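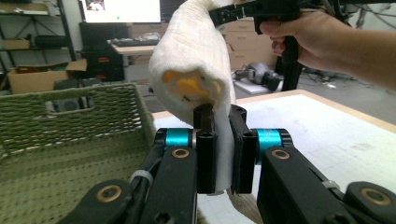

Figure 5.1 A rolled white towel held between the two fingers of a gripper.

Chapter 5
Product Giveaways and Sponsored Reviews in Online Retail

Learning Objectives

After reading this chapter, students should be able to:
Define a product giveaway and separate it from a lottery, a contest of skill, and a coupon offer.
Explain how a retailer and a reviewer divide the duties of a sponsored review.
Write a disclosure statement that an ordinary reader will notice and understand.
Calculate the full cost of a small giveaway, including shipping and staff time.

Key Terms
disclosure, eligible entrant, entry method, fulfillment, giveaway, prize value, sponsored review

5.1 Introduction

Many online stores sell goods that customers would normally want to touch or try on before buying. Shoes, bedding, eyewear, and bath linens all fall into this group. A store without a showroom must find another way to give shoppers confidence in the product. One common method is to send the product free of charge to a person who writes for an established audience, and to offer a second item as a prize for that person's readers.

The arrangement appears simple, but it involves three parties with different interests. The retailer wants attention and, in time, sales. The reviewer wants useful material for the site and the continued trust of its readers. The reader wants a fair chance at the prize and an opinion that can be relied upon. Most of the problems discussed in this chapter arise when one of these interests is served at the expense of another.

5.2 Opening Case: Florkden Home

Florkden is an online seller of bed and bath goods. In January, the company approached Lastar, a household advice site, and proposed a review of its bath collection together with a giveaway of 25 towel sets. Each set had a retail price of $60. Lastar agreed to publish the review and collect the entries. Florkden agreed to ship the prizes.

The written agreement filled a single page. It named the prize and the closing date, but it did not say who could enter or how soon winners had to reply. When the drawing was held, 16 of the winners lived outside the area to which Florkden shipped. The company had to choose between paying the added postage and drawing new names. It paid the postage, and the total cost of the promotion rose to over 5 times the amount set aside for shipping.

A second difficulty concerned the review itself. The notice that the towels had been supplied free of charge was placed after the entry form, where many readers did not see it. Several readers wrote to complain, and Lastar moved the notice to the first paragraph.

Florkden later ran a similar promotion through a different site, Hamann, using a longer agreement. The terms of that agreement are examined in Section 5.4. A competing retailer, Zukik, chose to give no prizes at all and spent the same budget on free returns. Students should keep both approaches in mind while reading the sections that follow.

Before You Read

Consider a giveaway or sponsored review that you have seen recently. Was it clear who had paid for the product? Were the rules of entry easy to find? Write a short paragraph on each point and bring it to class.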